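Section 4: Choosing a position and first set-up

Read this before you open the water tank. The leaflet in the carton says the Cleren dehumidifier can be "placed anywhere". We don't agree, and most of the calls we take come from people who believed it. This section was rewritten on September 8, 2021 and replaces the page in older copies of the guide.

4.1 Before you unpack

A dehumidifier takes water out of the air. It doesn't mend a leaking gutter, a cracked pipe or soil piled up against an outside wall. If one patch gets worse each time it rains, have that looked at first. Running the machine against a leak will fill the tank over and over and tell you very little.

You will need:

The machine
The power lead supplied
The drain hose (only if you mean to drain it without the tank)
A cheap humidity meter, bought separately

The machine has its own humidity display. Treat it as a rough guide. It reads the air going into the machine, and the far corner of the room may be quite different.

4.2 Standing time

1. Take the machine out of the carton and stand it upright.
2. Leave it upright for 4 hours. If it came to you on its side, leave it overnight, whatever the courier says about how it travelled.
3. Peel the tape from the tank and the air flap. There are two strips on the tank and the second is easy to miss.
4. Slide the tank out, remove the foam block behind it and push the tank back until it clicks.

CAUTION: Do not plug in during the standing time. A short test run to see if it works can damage the compressor.

4.3 Where to put it

1. Pick a level, hard floor. Thick carpet makes the machine lean and the float in the tank may stick.
2. Leave 50 cm clear at the back and above the air flap. The leaflet gives a smaller gap. Ours is the one we would use at home.
3. Keep curtains, coats and bedding well away from the grille.
4. Close the windows and the outside doors in the room you are drying.
5. Plug straight into a wall socket. Do not use an extension lead or a timer plug.

Furniture matters more than people expect. Anything large pushed flat against an outside wall traps still air behind it, and the machine can't dry air that doesn't move. Pull wardrobes, baskets and chests forward by a hand's width and check behind them after a fortnight.

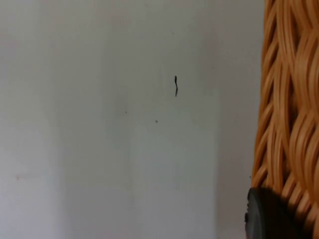 Will the machine get rid of mould that is already on a wall?

It will not remove what has already grown. Drier air slows new growth, but old mould has to be cleaned off with a suitable product, and it will come back if the wall stays cold and damp.

Paint sold as "mould-proof" is a separate matter. Some of it holds up for a while. We have seen plenty of it peel from walls that were painted too soon, so let the room dry out first and be wary of any tin that promises a cure.

4.4 First run

1. Press the power button once. The fan starts before the compressor, so expect a short wait before the sound deepens.
2. Set the target to 50 per cent. Lower settings are offered and we see little point in them for an ordinary house. They cost more to run and can make the air unpleasant.
3. Set the fan to high for the first day.
4. Put your separate meter on the other side of the room, away from radiators and direct sun.
5. Write down both readings in the morning and at night for the first week.

NOTE: The tank may fill quickly at first and then slow down. A slow tank is usually a good sign, provided your own meter agrees.

NOTE: The "Auto" setting switches the fan down according to the built-in sensor. Thabiso Sithole at our Meramthorpe workshop tried it in a bedroom and a stone-floored pantry. It did well enough in the bedroom. In the pantry it kept shutting off early, and he went back to a fixed setting.

4.5 Using the drain hose

1. Switch off and unplug.
2. Remove the rubber plug from the outlet at the back and keep it somewhere you will find it.
3. Push the hose on firmly and tighten the clip.
4. Run the hose downhill all the way to the drain. It must not rise at any point.
5. Switch on and check for drips after 2 hours.

CAUTION: Never leave the house on the first day of using the hose. If the outlet leaks, the tank sensor will not save your floor.

4.6 In cold rooms

Garages and unheated lofts are where the claims on the carton part company with real life. The quoted daily figure is measured in a warm, very damp room. In February, in a garage, you will collect far less. Frost may form on the coil and the machine will pause to clear it. The defrost light comes on while this happens. Leave it alone.

If the defrost light is on for most of the day, the room is too cold for this type of machine. Move it, or heat the room a little. Turning the fan up does not help.

4.7 If the readings do not fall

Check the filter.
Check that the windows are shut, including the little one in the bathroom.
Check whether washing is being dried in the same room.
Check the gap behind the machine again.

If there is no change after a week, write to Nandi Baloyi on the help desk with your readings and the size of the room. Please send the readings from your own meter as well as those on the display. Orders for spare filters and hoses go to the parts counter, quoting part 296.

Section 5 covers cleaning the filter and tank.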